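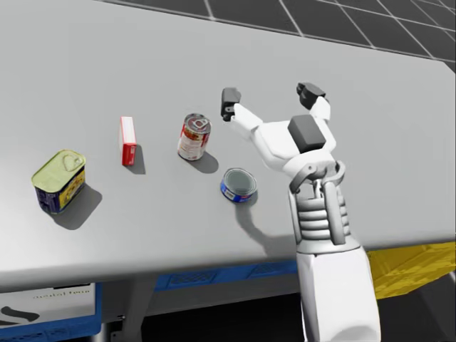
Okay, I've been promising a soup thread for months and I have a free evening and a pot on the stove, so let's go. Canned soup, homemade soup, the soup in between. I love all of it and I have opinions.

First, where I'm coming from. I grew up in an apartment over a small grocery called Grewal, and dinner at least twice a week was a can plus whatever my mom found in the fridge. I thought that was how soup worked. You opened it and then you started cooking!

I still think that's a great way to do it. A can of tomato soup is a half-finished meal with the boring part done. Soften half an onion in butter, add a spoon of paprika, let it get a little dark, THEN pour in the soup. Five extra minutes and it tastes like you meant it.

Things I've stirred into canned tomato and been happy with: leftover rice, a parmesan rind, white beans, a spoon of peanut butter (trust me), pickle brine, chopped up meatballs from the night before, the last inch of a jar of salsa.

Things I've stirred in and regretted: blue cheese. Just the once.

Chicken noodle is harder to fix up because the noodles are already so soft. My move is to strain them out, simmer the broth with ginger and a smashed garlic clove, and cook fresh noodles in it. Yes, at that point you've bought a can for the broth. I'm fine with it.

The person who got me making soup from scratch was Leanne Wainwright, who ran the kitchen at the community hall in Trurnside when I lived there. Thursday-night-supper type place except it was never the same night two weeks running, you had to check the door.

She made one pot for the whole room and it was different every time and I never had a bad bowl. I finally asked if I could come help and she handed me a sack of carrots before I got my coat off.

What I learned from those carrots – cut everything the same size. I know, I know, everyone says it. But I'd been throwing in giant chunks next to tiny ones for years and wondering why half my soup was mush.

Second thing I learned: salt the onions at the start. Not the whole pot's worth, just a good pinch. They give up their water faster and go sweet instead of scorching. I do this for everything now, even eggs.

Third: acid at the end. If your soup tastes flat and you've already salted it, put the salt down. Squeeze of lemon, splash of vinegar, spoonful of yogurt. Taste again. It's like somebody turned the lights on, I get excited every single time.

Leanne's lentil soup, as close as I can get it: 2 onions, 2 carrots, 2 celery sticks, all small. Olive oil, more than you think. Cumin. A heaping cup and a half of brown lentils, water to cover by a few inches, bay leaf. Simmer till the lentils give up. Blend a third of it and stir it back in. Red wine vinegar.

She never blended the whole pot and she'd get a look on her face if you suggested it.

Now, sour soups! My neighbor Teodor Lungu makes a Romanian ciorbă with beef and a truly wild amount of lovage, and the first time I had it I went home and looked up where to buy lovage seeds. I now have a lovage plant as tall as my shoulder. Please come take some.

If you can't find lovage, celery leaves with some parsley will get you part of the way. Teodor says it doesn't. We've agreed to keep eating together anyway.

For the sour part he uses borș, the fermented wheat bran liquid, which he makes in a big jar on top of the fridge. I've used lemon juice and I've used sauerkraut juice. Sauerkraut juice is closer. Add it late and a little at a time, you can't take it back.

Freezer notes, since a few of you asked. Soups that freeze great: lentil, split pea, black bean, plain tomato, anything with barley if you don't mind it thicker. Soups that freeze badly: anything with potato chunks, anything with cream, anything with pasta. Freeze the base and add that stuff later.

Leave room at the top of the container. I lost a full jar of split pea last December and was finding little bits of green ice behind the peas for ages.

LABEL IT. Frozen chili and frozen bolognese are the same object. I've put the wrong one on spaghetti, and it was pretty good, but still.

Bread opinions, quickly. Tomato wants a grilled cheese. Lentil wants flatbread. Ciorbă wants a thick slice of white bread and a hot pepper on the side that you bite between spoonfuls. Chicken noodle wants saltines, crushed in your fist over the bowl.

I'm up to 111 soups in my notebook now, counting the ones with just a frowny face next to them. Number 111 was cabbage with caraway and a bit of smoked sausage and it's going straight into the regular lineup.

Next on my list is a proper corn chowder once the corn is good. If you've got a family chowder, especially one without bacon, please reply with it. Handwritten recipe card photos extremely welcome.

Pot's ready – it's the lentil. Going to eat!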